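Apr 22, 2023
Notebook, Cerkgate canteen job

Ran the fridge task again on the Covusis build. 300 episodes overnight, 17 of them stopped by the watchdog, all in the door-opening stage. Changed the hinge damping and left everything else alone, which took some self-control.

Orla Horgan came over from the kitchen side to go through the restocking plan. On paper the robot takes the early fridge check and her crew gets 40 minutes back each morning. She asked who would be getting the 40 minutes. I said that was outside the scope of the simulator. She wrote that down, with what I felt was unnecessary pressure on the pen.

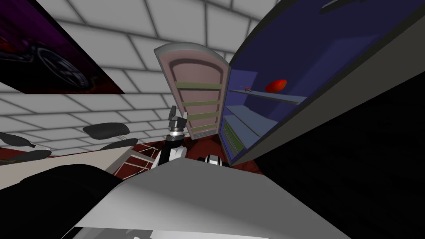

Her other point was better. The early check is when people tell each other what ran short and who is off sick, and we have it in the plan as "idle overlap." Have renamed the line. Anselmo Villanueva wants it kept as a handover and the robot's list read out there - fine by me, the list needs somebody to argue with it.

Also: two of her people are down for "exception handling," meaning they fetch whatever the arm gives up on. Same pay grade, longer title. Raised it with Anselmo, who is raising it with someone else.

To do: rerun the 17 with the new damping. Grasp timeout is still too short. Ask Orla how they really stack the top shelf before we train on our own idea of it.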